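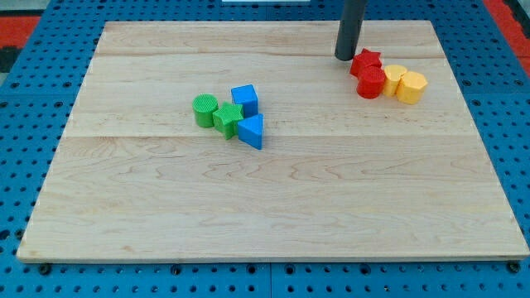 What is a robot open day? It's a few hours when a lab or workshop lets the public in to watch its machines do their regular jobs and to pester the people who run them.

Main page | Contents | Random article | Recent changes

Robotics > Public events > Open days

Robot open day

I've been to 3 of these now, and I'm the one who keeps this entry up to date, so most of what follows comes from the Illow open day in September. Other labs do it differently (Rement makes you book a slot, which I find a bit stiff).

The demonstration

The main attraction is usually a tabletop sorting demo. At Illow the arm works over a pale wooden board set on a bright blue pegboard table, and it pushes small blocks around with one dark gray finger. No grabbing at all, just nudging! I stood there far longer than I meant to.

The blocks come in red, yellow, green and blue, and the shapes are a mix: cylinders, stars, a cube, a triangular prism, a hexagonal one. A common task is grouping by color family, with the reds and yellows bunched on one side and the greens and blues on the other. Stars are the troublemakers, because a push on a point sends them spinning. Cylinders like to slide off sideways, and a cube mostly goes where it's told if you hit it square.

Heino Lepik ran the table when I was there. He told me the demo is called Ban, after an older setup, and that its log had reached 2164 pushes by lunchtime. He also let people call out the next block, which the kids loved (they always say the star).

What visitors get to do

At most open days you can watch, ask questions and sometimes give commands. Illow had 2 turns per person, typed on a keyboard next to the table. Mine were "move the green star left" and then the same thing again, because I'd mixed up my left with the arm's left.

Practical notes

Mornings are quieter. The Illow day drew 1000 people, and by 2 in the afternoon I couldn't get near the table. Anon, the smaller workshop across the hall, had its doors open too, and you could walk straight in.

See also: Pushing (robotics); Tabletop manipulation; Rement open day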